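The Shelf, the Bracket and the Robot That Learned to Wait

A group at Druvia wanted to know how much a robot can learn from the half second before it touches anything. The answer surprised even them.

Picking up a car part sounds like the easy bit of building a car. You look at it, you reach, you close your fingers. Ask anyone who has tried to get a machine to do the same and you'll hear a long sigh, usually followed by a story about something flat and black lying on something shiny.

Flat, black and shiny is exactly where the researchers at Druvia decided to start. Their test part is a license plate bracket, a long piece of black plastic with big openings in it and hardly any thickness to get hold of. Their test surface is a glossy blue shelf that throws the ceiling lights straight back at you. I spent most of an August afternoon watching the robot work, and I'd happily have stayed for the evening too! 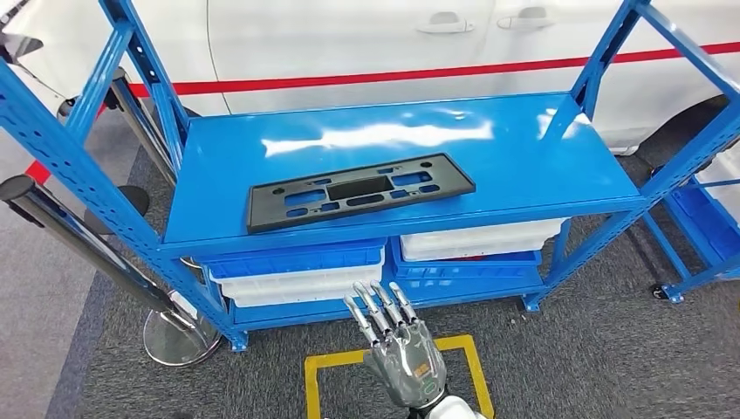
Valentin Lebrun
Contributing writer, robotics and machines

The method is called Imwood, after the street where two of the team used to share an apartment, and the idea behind it fits on a napkin. Most learned robot skills are trained on whole runs: the reach, the grasp, the lift, the placing, all weighted the same. Imwood goes through the recordings and finds the short stretch just before contact, when the hand is close but hasn't committed. Then it trains on that stretch much harder than on anything else.

"People slow down there," Cheng-en Wan told me. She leads the project and talks with both hands, which makes her a good person to discuss grasping with. "If you watch a person steering the robot, you can see them hesitate. They shift a little to the left, they tilt, they go in. We used to throw that part away. We thought it was noise from the operator being nervous."

So the team went back to their old recordings, all 1,445 of them, and marked every hesitation. A few were plain mistakes, or someone stopping to sneeze. But 617 held what Wan calls a useful pause, a moment where the operator had clearly noticed something and changed the plan because of it. Those 617 became the heart of the new training set.

I loved this. There's something very satisfying about a result hiding in data that was already sitting on the drive.

The other half of the method is about where the robot looks from. A camera up at the head gives a fine view of the shelf, right up to the moment the hand moves in and covers the thing it's reaching for. Cameras down at the gripper see what the head can't, but their view is a wild one. The robot's own arm fills half of it, the lights burn out the middle, and every turn of the wrist smears the racks into blue streaks.

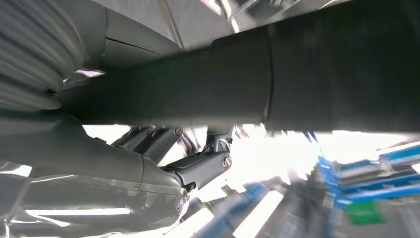
Photo: Druvia / Tirner Lab

Older approaches feed all of those views in together and let the network sort it out. Imwood adds a small second network whose only job is to say, many times a second, how much each camera can be trusted right now. A view full of glare gets a low score. So does one that is sweeping fast across the room. When the wrist settles, its score climbs back up and the close view takes over.

The scores turned out to be fun to watch. Wan had them running as colored bars on a laptop, and after ten minutes I could guess what the arm was about to do from the bars alone. All the bars dip while the arm swings. Then one shoots up, and a beat later the fingers start to close.

How well does it work? The team ran the bracket task with the old training and the new, moving the part to a fresh angle each time. Out of 100 tries, the old version made 52 clean pickups. The new one made 30 more than that. Same robot, same shelf, same recordings, with nothing extra collected. For a change that took one person a few weeks of marking up old runs, that is a big jump.

It gets more interesting when you look at the failures. The old version tended to miss by going in too soon and pushing the bracket along the shelf. The new one hardly ever pushes. When it does fail, it mostly fails by dithering: it hovers, adjusts, hovers again and runs out the clock. Wan finds this funny and also a little annoying. "We taught it to be careful and now it's too careful," she said. A version with a limit on how long it may hover is being tested at the moment.

Floor position matters as well. The team tapes out outlines in bright yellow on the gray carpet, so that each set of runs can be laid out the same way as the last. In earlier work they had kept the starting point fixed. Imwood was tested from all over the place, and the scores for the gripper cameras held up nicely, even low down over bare carpet with a big silver arm segment crowding the view.
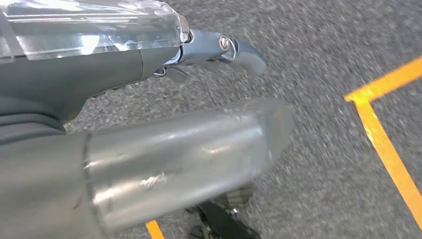 What comes next

The obvious question is whether the useful pause belongs to this one part or to grasping in general. The first hints are good. A partner group at Sârbu has taken the marking rules, with no changes, and used them on recordings of soft cable ties. Their pauses are shorter and there are fewer of them, but they're there, and training on them helped.

Marking by hand is the weak spot. Wan spent so many evenings on it that she says she can now spot a hesitation in people reaching for the salt. Her group is training a model to find the pauses by itself, and its picks already match hers most of the time. Where they differ, she goes back to the recording and looks again, and now and then she sides with the model.

The marking rules will be released along with the paper. The recordings will take longer, as they still need to be sorted and trimmed. In the meantime the bracket goes back on the shelf at a new angle, and the bars on the laptop start to dip.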